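La red que se caía a las once: una charla con Svetozár Halás

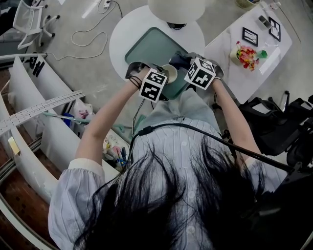
¿Por qué se quedaba sin wifi medio campus todas las mañanas?

Por el reparto de direcciones. El servidor que las asignaba a los portátiles y a los móviles tenía un rango pensado para otra época, y a media mañana, con el cambio de clase, se agotaba. Las antenas funcionaban bien y los usuarios veían la señal llena, pero no entraban.

Me lo cuenta Svetozár Halás con un café en la mano y en un español estupendo (lleva media vida aquí, aunque sigue diciendo «la wifi» con un acento que me encanta). Halás es el responsable de redes de Renivau, un centro universitario privado con tres edificios, dos cafeterías y una residencia de estudiantes en la otra punta de la avenida. Yo venía a preguntarle por la renovación de la red y pensaba estar media horita. Salí de allí a la hora de comer, con el cuaderno lleno de garabatos y un dibujo suyo de cómo viaja un paquete de datos desde la biblioteca hasta el sótano.

«Lo primero que hicimos fue no comprar nada», me dice, y se ríe. «Mi jefe estaba encantado, claro. Pero es que teníamos a todo el mundo pidiendo antenas nuevas y yo no sabía todavía qué estaba roto. Así que nos pasamos 15 días mirando registros».

Le pido que me explique qué es mirar registros, que suena a castigo. Y un poco lo es, por lo visto. Cada antena, cada conmutador y cada servidor va dejando un diario de lo que le pasa, y en Renivau esos diarios existían, pero iban a parar a sitios distintos, con los relojes desajustados. Uno decía que el fallo había sido a las 11 y otro que a las 11 y cuatro minutos, cuando en el fondo era el mismo. «Poner en hora los equipos nos llevó una tarde. ¡Una tarde! Y llevábamos dos cursos sin entender nada».

Lo siguiente fue el famoso rango de direcciones. Halás me lo compara con un guardarropa: hay un número de perchas, llegas, te dan una ficha y al irte la devuelves. El problema es que en Renivau la ficha duraba ocho horas, te fueras o no. Un alumno que pasaba por el vestíbulo camino del autobús se quedaba con su percha hasta la tarde. Bajaron el plazo a una hora, ampliaron el rango y las quejas de media mañana cayeron en picado esa misma semana.

«Yo creía que ahí se acababa», dice. «Pues no, porque cuando la gente entra, usa la red. Y entonces vimos lo mala que era».

Aquí aparece Wasel, la empresa que llevaba el mantenimiento desde antes de que él llegara. Intento que me hable mal de ellos y no hay manera. Me dice que cumplían el contrato al pie de la letra y que el contrato era malísimo: pagaba por avería cerrada, así que las averías se cerraban. Si un profesor llamaba diciendo que en el aula no podía poner un vídeo, iba un técnico, comprobaba que había señal, anotaba «señal correcta» y a otra cosa. El profesor volvía a llamar al día siguiente y se abría un parte nuevo.

«Tengo un aula con 19 partes cerrados en un curso. La misma aula, la misma puerta, el mismo profesor. El pobre acabó trayéndose los vídeos en un lápiz de memoria, y hacía bien».

¿Y qué le pasaba a esa aula? Me inclino sobre el cuaderno porque quiero la respuesta exacta. Pues que la antena que la cubría estaba en el pasillo, al otro lado de un muro con los armarios metálicos pegados, y que además compartía canal con las dos vecinas. Las tres se pisaban. Halás lo describe como tres personas contando chistes a la vez en un ascensor. La solución fue mover una, bajarle la potencia a otra (sí, bajarla, a mí también me sorprendió) y repartir los canales a mano en toda la planta.

Le pregunto por lo de bajar la potencia, porque en mi casa yo haría justo lo contrario. Se le ilumina la cara. Una antena muy fuerte, me explica, consigue que tu móvil la oiga desde lejísimos, pero el móvil no grita tanto como ella y su respuesta llega hecha polvo. Encima el teléfono, que es terco, se queda enganchado a esa antena lejana aunque tenga otra encima de la cabeza. «La gente ve cinco rayitas y se enfada con razón. Las rayitas le están diciendo lo bien que oye, y de lo bien que la oyen a ella no le dicen nada».

De eso salió el cambio de contrato. Wasel se presentó otra vez, y también Drivia, que fue la que se lo llevó al final. Ahora se paga por aula que funciona, medida en horario de clase, y hay unas sondas pequeñas conectadas todo el día que se comportan como un alumno cualquiera: se conectan, piden dirección, cargan una página y apuntan lo que han tardado. Si tardan demasiado, salta el aviso antes de que llame nadie.

«El primer mes saltaban a todas horas», reconoce. «Yo tenía el móvil en la mesilla, ¡un disparate! Hubo que afinar los umbrales. Una sonda de la biblioteca me despertó un domingo porque se había actualizado sola».

El encargado de ese afinado fue Vlastimil Urban, el ingeniero que Drivia puso en el proyecto y que se asoma a mitad de la entrevista a buscar un cable. Halás lo hace sentarse. Urban habla poco y muy deprisa, y me suelta la frase que más veces he subrayado: «Un aviso que no vas a atender es ruido, bórralo». De los avisos que había al arrancar dejaron una cuarta parte. Los demás, me dice, no habían provocado una sola visita en todo un trimestre.

Les pregunto a los dos por la residencia, que era donde yo había oído más quejas, y se miran. Ahí el asunto fue otro. Los estudiantes, hartos, se habían comprado sus propios enrutadores y los tenían enchufados en las habitaciones, y cada uno emitía por donde le daba la gana. Uno de ellos, además, repartía direcciones por su cuenta a los vecinos de planta, que de repente se quedaban sin red y no sabían por qué. Halás estuvo una noche entera recorriendo el pasillo con un portátil abierto. No hubo sanción. Le ofrecieron al chico unas prácticas en verano y aceptó; empezó en julio con el inventario de cables.

«Sabía más que yo de esa marca de enrutador», dice Halás, y Urban asiente muy serio.

A los demás les pidieron que los apagaran, pero solo después de poner antenas dentro de las habitaciones, una por cada dos. Ese orden lo peleó mucho. La dirección quería mandar primero el correo de prohibición y él se plantó: si les quitas lo que les funciona antes de darles otra cosa, no te vuelven a hacer caso en la vida. La retirada se hizo planta por planta y duró unas 10 semanas, bastante más de lo previsto, sobre todo por los exámenes.

No todo ha salido redondo. El sistema de identificación, Demissie, sigue siendo el mismo de siempre y da guerra con los móviles nuevos, que cambian de identificador cada poco por privacidad y parecen un aparato distinto cada vez. Hay alumnos que tienen que meter la contraseña por la mañana y otra vez después de comer. Halás quiere pasar a certificados, que se instalan una vez y te olvidas, pero instalarlos en miles de teléfonos ajenos le da, y cito, «muchísimo respeto». Urban es más optimista. Discuten un rato delante de mí sobre si se puede hacer durante la matrícula, y yo me pierdo a la tercera sigla.

También les queda el salón de actos. Cuando se llena, no hay quien mande un mensaje, y la culpa la tiene un techo altísimo con las antenas arriba del todo, donde se ven unas a otras perfectamente y se estorban. Quieren ponerlas debajo de los asientos. Yo creía que me tomaban el pelo, pero no, por lo visto en los estadios se hace: los propios cuerpos de la gente frenan la señal y así cada antena atiende solo a su trocito. Falta convencer a quien tiene que levantar el suelo.

Antes de irme le pregunto qué le diría a alguien que empiece ahora con una red parecida. Halás se lo piensa, mira el vaso vacío. «Que ponga en hora los relojes. Y que se siente una mañana en la cafetería con el portátil, sin decir quién es. Yo aprendí más allí que en los informes, y eso que el café es regular».

Urban ya se ha ido con su cable. Halás me acompaña hasta la salida y por el camino saca el móvil dos veces para mirar la velocidad, una en la escalera y otra junto a los tornos. En los tornos va peor y se lo apunta.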